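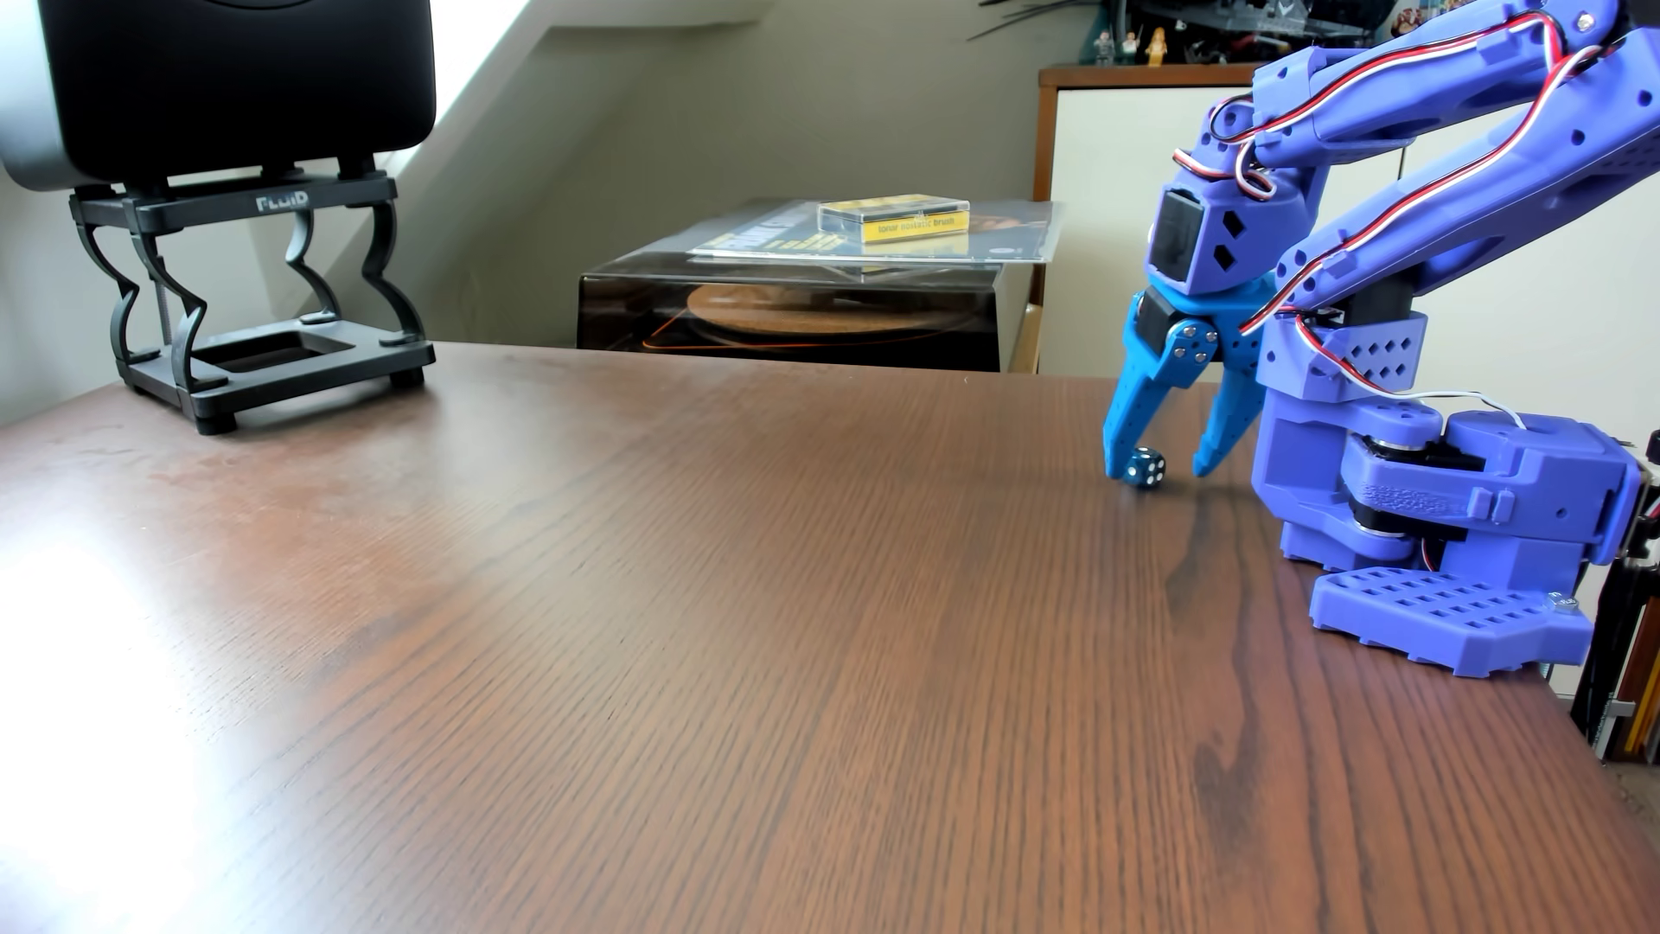

Are the Shek fingers better than the Ullow ones at picking up something as small as a die?

They may be, but what we have so far doesn't show it, and the group agreed not to switch until it does.

Lilham Arm Group
Minutes of the October meeting

Present: Graham Cropper (chair), Fereshteh Nazari, Nazanin Rostami, Mahtab Farahani
Apologies: Mehrangiz Ghorbani, who sent written comments
Minutes: Nazanin Rostami

1. Previous minutes

Accepted with one change. The line saying the Zedirix controller "solved the wrist lag" now reads "was tried for the wrist lag." Graham asked that we stop writing "solved" in minutes unless somebody has gone back and checked.

2. Finger comparison

Fereshteh reported on the picks done so far. The plan was 600 attempts on the die, 300 with each set of fingers, using the same start pose and the same speed setting. All of them have been logged. On raw successes Shek came out ahead.

Graham asked what counted as a success. Fereshteh said the die had to leave the desk and stay in the fingers until the arm reached the drop pose. Mahtab said she had been counting a pick as good if the die left the desk at all, and she ran most of the Shek attempts. There was some discussion of how this had gone on for so long. The rule was in the plan, but on the second page, and the log sheet just has a box marked OK.

Graham's view was that the result is worth nothing as it stands. Fereshteh thought that was too harsh – the joint logs were kept for every attempt, so a die dropped on the way should show up as the gripper servo closing further than it did at the pick. Graham said he would believe it when he saw it done on attempts where we already know the answer. The difference would be small on a part that size, and the servo's position reading wanders even when the arm is parked.

Mehrangiz's comments were read out. Her main point was that the two sets were not run in mixed order. All the Ullow attempts came first. By the time the Shek fingers went on, whoever was driving had a lot more practice, and the shoulder had been retightened in between. She doubts we would see much gap if the order were flipped. No one at the meeting had a good answer to this.

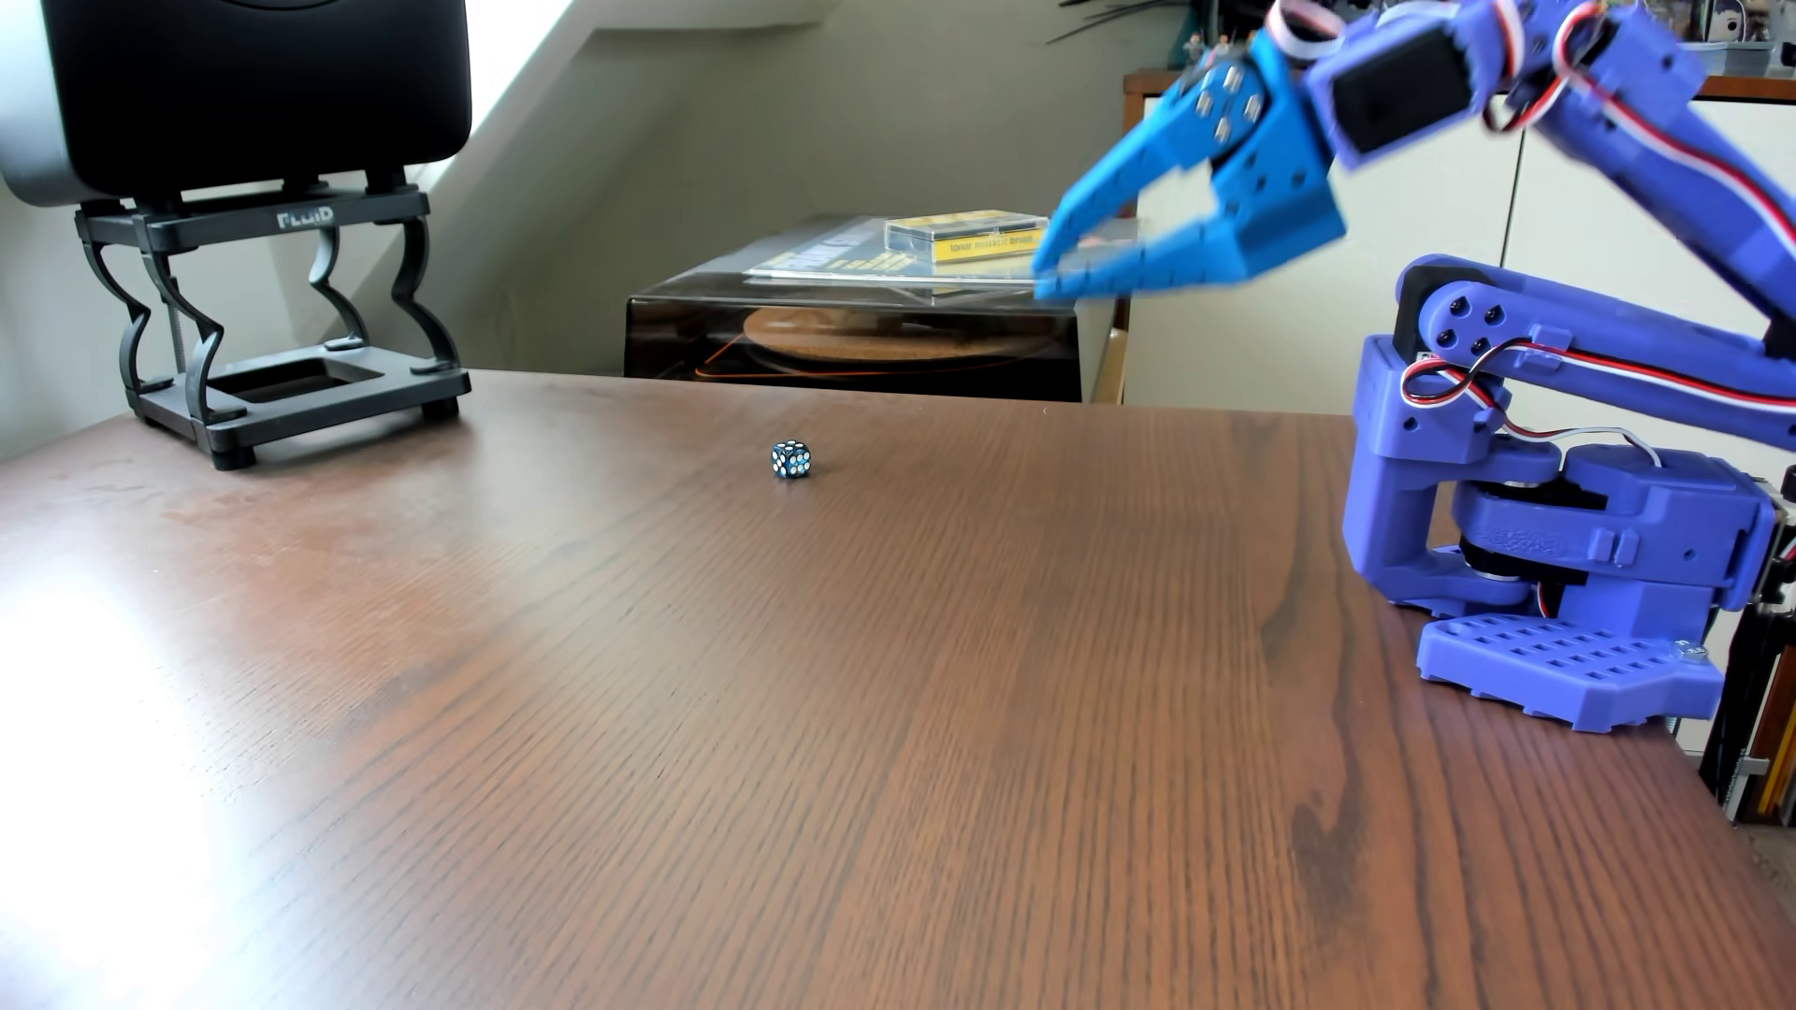

Nazanin raised the question of where the die is put down. The plan says "near the center of the desk," which covers a lot of desk. Some attempts had the die close in and some had it well out, and reach changes the angle the fingers come down at. She would like a few fixed spots marked with tape. Mahtab pointed out that tape gives the fingertips something to catch on, and also gives the camera something to look at. Pencil was suggested. Graham does not want pencil on the desk. Left with Nazanin to find something that wipes off.

Fereshteh also asked whether a die is a fair test at all. It has flat sides and it is the same size in every direction, so any two fingers that close more or less square ought to manage it. The maker's page for the Shek set makes a good deal of odd shapes and soft things, and we have tried neither. Agreed that the die stays for now, because changing the object as well would leave us with nothing to compare against.

3. Zedirix controller

Mahtab has had the Zedirix in place of the old board for part of the month. It is easier to set up and she likes it. Motion looks smoother to her at low speed.

Graham asked for numbers. The one log that was saved properly runs to 1389 lines and has gaps in it, the longest about 5 seconds. Mahtab thinks the gaps come from the logging script and have nothing to do with the controller. Graham said that might be right, but "looks smoother" is also what we said about the last board, and we said it before anyone had plotted anything. Fereshteh noted that the speed limit was lower in the Zedirix default settings, and a slower arm will look smoother whatever is driving it.

Agreed to run both boards at the same limit before this is brought back. Mahtab was not happy to go back to the old board for this but will do it.

4. Camera angle

Short item. With the camera low, the fingertips and the die line up and it is hard to judge the gap. With it higher, the wrist gets in the way on the far reaches. Nazanin prefers the higher position. Fereshteh prefers the low one. Neither has tested the other's. They will swap before the next session and each write down what they could not see.

5. Purchase request

A request to buy a second Shek set was turned down for the present. Graham: "We haven't shown that we need the first one." Mahtab asked that her disagreement be noted.

Actions

Fereshteh – check the servo readings against attempts with a known result, and report even if it doesn't work.
Mahtab – old board and Zedirix at the same speed limit, with the log checked for gaps before anything is taken apart.
Nazanin – marking for the die positions; move the success rule to the top of the log sheet and replace the OK box with "held to drop pose."
Mehrangiz – draw up a mixed order for the repeat runs.
Graham – ask Ullow whether the fingers we have are the current version. The part number on the bag doesn't match their site.

Next meeting at 4:30 p.m., day to be settled by email once the repeat runs are under way.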